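18 August 2024

Trivivham bench, carried on from Glenys's notes. Back on the spout fitting today. Card is on, sits at an angle, leaving it that way for now. Cleaned the chrome with the soft cloth, no solvent, the last lot went cloudy. Glenys Nuttall wants the Wainwright one done the same way before we compare.
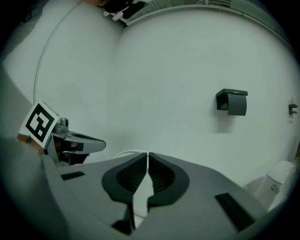
Chrome fitting w/ marker card, left side.

Highlights on the polished metal are still a pain. Try the lamp lower tommorow, 5 settings max. Thin white cable to be taped down. Ask Callon re spare cards, we have 12.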